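Two-arm sorting cell in the workshop, cable and lighting questions
Cestham Shared Workshop forum > Builds > Robotics

Posted by stirier_bench, May 28, 2025
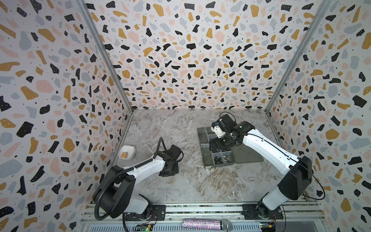
What should I use to hold the cables on a pair of small arms so they don't pull on the wrist?
Corrugated conduit with a generous loop at each joint, fixed at the base and at the wrist and left free in between.

I got that much from the old Enari thread and I've done it on the left arm. The right arm has only got the thin black cable looped out past the shoulder. Both arms are bolted to the extrusion rail at the front and the parts tray is on its own base plate. The job is sorting leftover screws and nuts from the workshop scrap tin into compartments. I've set the speed low for now.

Two things I'd like opinions on. Is it worth putting conduit on the right arm as well? And would you keep the terrazzo pattern on the walls or go plain?

Total so far is £985, nearly all of it arms.

---

kimaro_j
Plain walls, every time. If you're using a camera to find the parts, all those flecks are just more things for it to mistake for a washer. Matt grey board from the craft shop would do.

---

wereside
Disagree with kimaro_j. The parts are in the tray, and the tray is dark grey. The walls don't come into it unless your crop is wrong. I'd worry more about the floor, that marble veining has brown and dark grey in it and a dropped screw will vanish.

---

stirier_bench
Crop is tight to the tray at the moment. I do want to pick up dropped parts later on, so the floor is a fair point.

---

Boonmee Phromma
Put conduit on the right arm. I ran a bare cable on mine from November and it rubbed through where it passed the shoulder. I lost 2 evenings finding the fault because it only showed up at one angle.

Also, I'd move the circuit boards. They're sitting in front of the rail where anyone leaning in can catch them with a sleeve.

---

kimaro_j
Agree about the boards. Get a plastic project box and some standoffs. The red and black wires by the left mounting plate want a clip too.

wereside, a tight crop is fine until someone knocks the camera mount. It's a shared workshop. It will get knocked.

---

wereside
Then you recalibrate. It takes 5 minutes. I wouldn't rebuild three walls to save that.

---

stirier_bench
Ordered a box for the boards and a metre of conduit. Boonmee, what diameter did you go for on yours?

---

Boonmee Phromma
7 mm inside. It's snug with the power and data together, so feed them through before you fit the connectors. Split conduit is easier but it pops open when the wrist turns.

---

kimaro_j
Are those tray dividers glued in? The low ones are hard to get a gripper between. I ended up pulling out every other one.

---

stirier_bench
They lift out. I'd like to keep them all if I can, there are a lot of sizes in the tin. Will try narrower fingertips first.

---

wereside
Print them long and file them back. And do the floor before the walls.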